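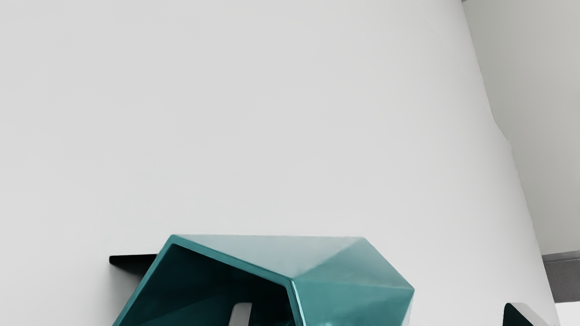
Kombo Paint Swatch Records

Readings taken from 118 wall paint samples sold in Drerkville, one row per sample. Flurina Hollenstein did the measuring in November and typed up the labels.

Files
swatches.csv – name, maker, finish, L, a, b
makers.csv – 39 makers, with the spelling used on the can

Known problems
Rows from Prandar have no finish listed. Gloss samples read darker on the old meter – see the notes column.

Last updated Jun 19, 2020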